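Kitchen corner: bowls, steam and a table that is too small

Dear members of the Stistton supper group,

In the June letter I promised to write something on bowls, and several of you reminded me of it, so I could not escape. I am not a cook by profession and English is not my first language, therefore please forgive me when I use the wrong word for a pot.

When I moved into my flat I owned 2 bowls, both from the shop Vondráček, both deep and both too heavy. I ate everything from them, soup and salad and also yoghurt. Now I have more, and almost none of them match. I used to feel a little ashamed of this when guests came. I do not feel it any more. If each person has a different bowl, everybody knows after the first helping which one is theirs, and I wash less.

For our steaming evening we will need many small bowls, more than Kathleen Buckley can carry up in her basket. Please bring one or two of your own. They should be wide enough for a spoon to turn in them, and they should have a rim or foot by which you can hold them when the soup is hot. Very thin ones are pretty — but I have burnt my fingers on such a bowl and I don't recommend it. If you wish to put your bowl inside the steamer, with egg custard for example, leave a space between the bowl and the wall of the pot so the steam can come up. For the custard I take 200 ml of warm stock and 2 eggs, and I pour it through a sieve before steaming.

About the table. A plastic tablecloth is the best friend of a group like ours. Wipe it with warm water and a drop of washing-up liquid, then dry it, otherwise the bowls will stick to it. Do not put a pot on it directly from the stove. Sabina Lukáč did this once at Skender and we still have the round mark to remember her by.

The patterned bowls are the ones I like most to have on a checked cloth, with the little animals inside the rim and the flowers outside, and the red-banded one standing near.

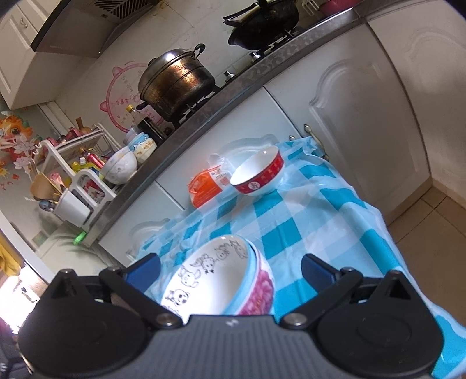

Přemysl Hrnčiar wrote to me that he finds all this too colourful, and that food looks best in plain white. He asks also whether a chipped bowl can still be used. My answer is that a chip on the foot does not matter much, but with a chip on the rim I would keep buttons in it and eat from another.

We begin at 7. The steamer needs time to come to the boil, so whoever can come a little earlier should ring the lower bell.

Ezequiel Toledo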